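책 뒤표지만 모으는 사람의 변명

내 책장 맨 아래 칸에는 읽으려고 산 책이 한 권도 없다. 전부 뒤표지 때문에 산 책이다. 정확히 말하면 뒤표지에 적힌 추천사와 줄거리 소개, 그 짧고 요란한 글 때문이다. "숨이 멎는다", "단숨에 읽었다", "올해의 발견". 숨이 멎은 채로 단숨에 읽는 게 가능한지는 모르겠지만, 나는 이런 문장을 보면 지갑부터 꺼낸다.

시작은 2월이었다. 동네 헌책방 소모에서 비를 피하다가 안드리 에더의 장편소설 『코리츠』를 집어 들었는데, 뒤표지에 이렇게 적혀 있었다. "한 남자가 우체국에 간다. 그리고 모든 것이 달라진다." 안 살 수가 없지 않은가! 집에 와서 밤새 읽었더니 남자가 우체국에 가는 건 마지막에서 두 번째 장이었다. 그 앞은 죄다 양파 농사 얘기였고(양파 얘기가 또 은근히 재미있다), 우체국은 점심시간이라 문이 닫혀 있었다.

속았는데 기분이 좋았다. 그때부터 뒤표지를 공책에 옮겨 적기 시작했다.

얼마 전에는 이 글을 핑계 삼아 출판사 자이디에서 소개글을 쓰는 후마이라 자토이 씨를 만났다. 입사하고 처음 맡은 책이 시집이었단다. 줄거리가 없는 책의 줄거리를 써야 했던 것이다. 초고를 열 번 넘게 고쳤는데 제일 처음 버전은 "시가 들어 있습니다"였다고 한다. 나는 그게 제일 좋다고 우겼지만 편집장 생각은 달랐던 모양이다.

"소설은 쉬울 것 같죠? 결말을 빼고 나면 할 말이 없는 책이 있어요. 결말만 있는 책도 있고요."

그러면서 보여 준 파일에는 실제로 인쇄되지 못한 문장들이 가득했다. 어떤 추리소설에는 "범인은 생각보다 일찍 나오지만 작가는 모르는 눈치다"라고 썼다가 지웠고, 가족 소설에는 "이모가 너무 많다"라고 썼다가 "풍성한 인물 군상"으로 바꿨다. 나는 이제 '풍성한 인물 군상'이라는 말만 보면 이모를 세게 될 것 같다. 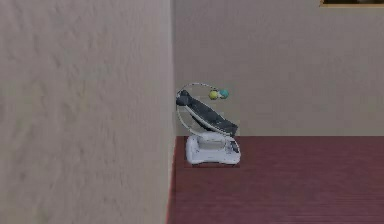
추천사 쪽은 사정이 더 복잡하다. 소설가 쇼아이브 말리크 씨는 한 해에 추천사를 20편이나 쓴 적이 있다고 했다. 그중에 끝까지 읽은 책이 몇 권이냐고 물었더니 차를 한 모금 마시고 창밖을 봤다. 대신 자기만의 요령은 순순히 알려 줬다. 좋았던 책에는 구체적인 장면을 하나 적고, 잘 모르겠는 책에는 '질문'이라는 단어를 쓴단다. "우리 시대에 꼭 필요한 질문" 같은 식으로. 집에 돌아와 공책을 뒤져 보니 질문이 나오는 추천사가 한둘이 아니었다. 그중 6편이 말리크 씨 것이었다. 이걸 본인에게 말해야 하나 지금도 고민 중이다.

그래도 가끔은 진짜가 있다. 암나 아완의 단편집 『엘타리』 뒤표지에는 동료 작가 부슈라 아프리디가 쓴 문장이 딱 하나 실려 있다. "세 번째 이야기를 읽고 언니에게 전화했다." 칭찬 한마디 없는데도 나는 서점에 선 채로 세 번째 이야기부터 펼쳤다. 두 자매가 돌아가신 어머니의 냄비를 누가 가져갈지를 두고 다투는 이야기다. 나는 언니가 없어서 남동생한테 전화를 걸었고, 동생은 돈 필요하냐고 물었다.

앞표지는 멀리서도 눈에 띄어야 하니까 힘이 들어가고 본문은 작가가 몇 년씩 붙들고 있는 글이니 그 나름의 무게가 있는데, 뒤표지 글은 대개 마감 전날 누군가 급하게 쓴다. 그래서 쓰는 사람의 진심이나 피로나 허세가 그대로 묻어난다. 자토이 씨도 새벽에 쓴 소개글은 티가 난다고 했다. 느낌표가 많아지고, '마침내'가 꼭 들어간다나. 그 말을 듣고 내 공책에서 '마침내'를 찾아 동그라미를 치다가 볼펜을 하나 다 썼다.

요즘은 집에 있는 아무 책이나 골라 뒤표지를 새로 써 보는 데 재미를 붙였다. 요리책에는 "양파를 썰던 그날 밤, 그녀는 울고 있었다". 세탁기 설명서에는 "돌고 도는 운명, 그리고 탈수". 친구들한테 보냈더니 넷 중 둘은 답이 없고 하나는 설명서를 빌려 달라고 했다. 마지막 하나는 자기 논문 것도 써 달라기에 지금 붙잡고 있는데, 초록을 세 번 읽어도 무슨 내용인지 모르겠다. 일단 첫 줄은 써 뒀다. "우리 시대에 꼭 필요한 질문."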